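Workshop notebook – silk and paper flower bench
Feb 17, 2021 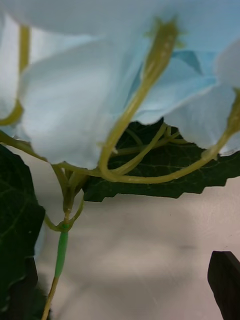 Pale blue blooms from close underneath, stems and calyx showing.

Back on the blue ones. I finally got through the last of the Brillimel order in January and promised myself I'd look properly at the undersides before we commit to more of these for the Stimley windows. The windows there are set high – you stand on the sidewalk and look up into everything – so whatever is going on beneath the petals is what people will get. We always judge a flower from the top, at the bench, with the lamp on. Not much use when it's going over somebody's head!

First impression, I like them a lot more from below than I thought I would. The petal edges are thin and crisp, and where one petal lies over another you get this gentle shading that does half the work for us. The big one has a nice droop to it, a sort of rounded lip that comes down over the stems. I'd been planning to steam that out. Leaving it now. If anyone (me included) picks up the steamer and heads for that bloom, put it down again.

The creases are faint and I'm in two minds. Real petals crease. But real petals don't crease like something that spent the winter folded in a carton, and Baoshan Xiao has sharper eyes than I have for that kind of thing, so I'll leave the final word to Baoshan. My vote is steam only the ones you can see from the door, low setting, 30 seconds, hang to cool, don't touch. Last time I touched. You end up with a thumbprint in the petal and it never leaves.

Color. The second bloom reads deeper in the folds and nearly white where the light gets it. I went back and forth on whether that was a different dye lot and I still can't swear to it. Things to try: swap its place with the big one and see if the dark goes with the flower or stays with the spot. If it stays with the spot it's just shadow and I can stop fretting. If it goes with the flower, I need to dig out the carton label, and I have a nasty feeling that label went out with the recycling.

Stems are the real question. They're a yellow-green, a bit speckled, with small pale marks along the length, and I think the speckle is lovely, it takes the plastic-toy look right off. The trouble is the bend. One of them has a sharp U in it low down, and from the top of the arrangement you'd never know. From below it's the first thing I look at. Options as I see them: straighten it (risky, the coating might crack), hide it with a leaf (cheap, and we have leaves coming out of our ears), or turn the bunch so the bend faces the wall. I'm going to try turning first, then leaf.

Also the calyx. Little green star with pointed tips, sits right up against the petal, very sweet. I want to keep those showing wherever we can. On the Clorkex sprays we glued over half of them with moss and I've regretted it ever since.

Costs, so I don't have to look them up again: the blue stock is in the ledger under line 1,769. Moss is separate. I have 87 dollars left in the trimmings budget and I'd like most of it to go on decent floral tape, the stretchy kind from Feng, because the stuff we have now lets go overnight.

To do, not in any order:
ask Baoshan about the creases
swap test for the blue
turn the bunch, look at it from the floor (bring the kneeling mat, my knees are not what they were)
find the small pliers, they were in the ribbon drawer for some reason
test the coating on a scrap stem before bending anything good

Oh, and whoever comes in next – please hang the blue ones, don't lay them down. 2 hooks are free over the sink.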